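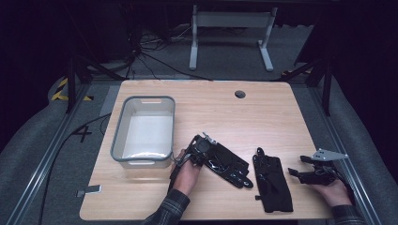 3.2 The bin, the hole and the floor

Every shared table in the Funbridge building is supplied with a cable grommet, and every one of the 40 tables in the study had at least one cable that had found another way down. We had planned to treat this as noise. By the second week it had become the most dependable behaviour in the data set, and it has been given a section of its own.

The tables belong to the Stivberg range, with a pale wooden top and front corners rounded off so that people walking past in a hurry keep the use of their hips. The grommet is set toward the back of the top, on the theory that cables start at the back of things. Many of them do. The things themselves, however, get turned around, passed across the table, put down in the middle and picked up again, and a cable that was tidy at nine in the morning will usually be over the front edge by lunch. Figure 2 has the usual elements together: the round hole near the back of the top, an open bin on the left, work going on in front of both, and a long black cable on the floor beside the lot.

The bins were our contribution. At the start of the study each table received an open-topped plastic bin with a handle cutout, and the people using the table were asked to put loose items in it before leaving. We gave no instruction about where the bin should stand. The floor plan in our proposal put it under the table, where it would be out of the way. It stayed under the table for a matter of hours. Users lifted it onto the top, and once there it tended to drift left and stay left, including at tables where the left was the only side with any daylight.

Asked about this, users gave sensible answers that disagreed with each other. The bin was on the left to leave the right hand free. The bin was on the left so the right hand could reach across to it. The bin was on the left when they arrived and it seemed rude to move it. We are inclined to believe the last group, who at least had the furniture on their side.

A bin on the table takes up space that the bin was brought in to save. We recorded the free area of each top before and after the bins arrived and found that, at 19 tables, the clear surface during working hours had shrunk. The authors wish to be plain that they bought the bins. At the close of the day the picture was kinder: tops were clearer than before, and the small flat things that used to be left lying about (gloves, adapters, short leads with no known parent) were more often inside the bin than beside it. Clearing up had improved at the cost of everything that came before clearing up.

Bin contents followed a pattern that will be familiar to anyone with a kitchen drawer. Items in daily use were dropped in last and taken out first, and so lived on top. Underneath them a second layer formed, which was moved only when someone was looking for something else. The translucent grey walls were chosen so that users could see what was in there without rummaging. They could see that something was in there.

Cables resisted the system altogether. Coiling one into the bin means unplugging it, and unplugging it means crawling about to plug it in again on Monday, a bargain that few users were prepared to make for the sake of our results. They left cables where they fell. The floor thus served as a third storage surface, unplanned and unlabelled, with the largest capacity of any in the building. Small objects joined the cables there from time to time, generally near a table leg or just past a front corner, where a person standing at the table is badly placed to notice them.

The booking software, Utent, asks departing users to confirm that the table has been left clear. The box was ticked at the end of nearly every booking. We compared the ticks with our own evening rounds and can report that "clear" is understood to mean the top of the table, excluding the bin, excluding whatever is leaning on the bin, and excluding the floor in all directions. Under that definition compliance was excellent.

Two changes were made for the second phase, which ran up to the break that the building's calendar lists as Crăciun. The bins were given a marked spot at the back left corner, since users had already voted for the left, and a hook was fitted under the front edge of each top for cables in use. The results for the hooks are given in Section 4. Most of them now hold bags.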